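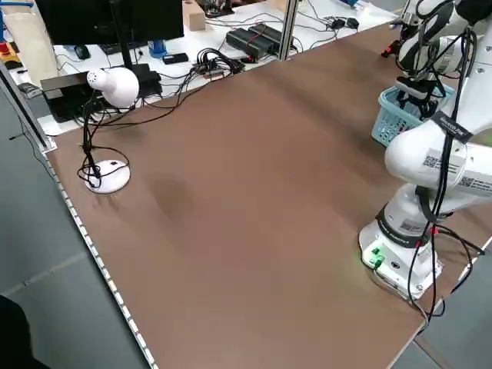 Womport says two hard sessions a week is plenty for anyone over 10k and the rest should be easy, so why am I still slow. Fair question, going to have a go at it in bits.

1/ Easy means easy. Most people's easy runs are medium runs. I was the worst for this. Whole of August I wore the chest strap and kept it low, felt ridiculous, got overtaken by a bloke with a pushchair.

2/ Hard sessions. Been doing 1000 m reps on the Roy track, jog 300 between. Not flat out!! Last rep should look like teh first one. If it doesn't you went off too quick.

3/ Tried 60 seconds on, 60 off on the days the track was shut. Legs fine, breathing horrible. Pulse barely settles in the gaps so you get a lot of work in for a short session

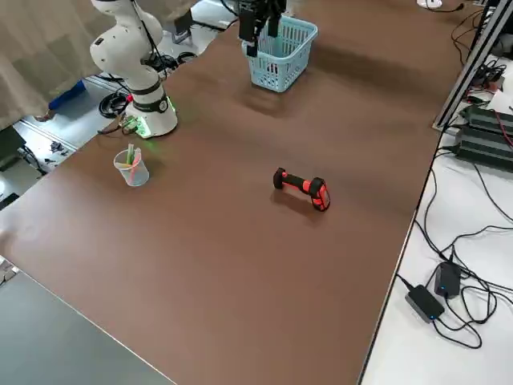
Thursday, September 3, 2020. Desk day, no running

4/ Someone in the Skindora group asked about lab testing. Did one years ago, mask, treadmill, the lot. Useful number to have but it hardly moved after that and my times still came down. So don't panic if the watch estimate is stuck.

5/ Adding more miles AND more speed in the same fortnight = sore shins. Did it twice. Pick one.

6/ Stollex 5k is back on, staggered start. Will run it even paced and see. Not tapering for it, just an easy day before.

7/ For whoever asked, yes I count the warm up in the weekly total. Probably shouldnt. Warm up is two slow laps and a few strides, more if its cold.

8/ Replies later, need food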